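Marking the Margin: Written Feedback in Senior Chemistry

by Nusrat Selvanayagam 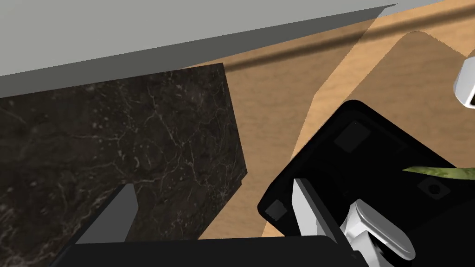 Dark veined marble beside light wood grain, in a computer rendering.

Year 11 chemistry students at Ketilsson College submit seven practical reports a year. Until last September each report was returned with a mark out of 100 and a paragraph of comments. Savvas Triantafyllou, head of science, found that most comments were repeated on the next report.

The faculty now withholds the mark for five school days. Students receive coded annotations keyed to the criteria, then revise one section, usually the error analysis, and resubmit it by Friday. The word limit stays at 2,000.

Annotations are entered in Timik, the school's existing markbook program. Codes cover units, significant figures, uncertainty and the use of secondary sources. A code used twice for the same student triggers a short tutorial at lunch.

Marking time per report has not fallen. Moderation is quicker, as both markers work from the same codes. Year 12 physics will adopt the scheme next term with a separate code list.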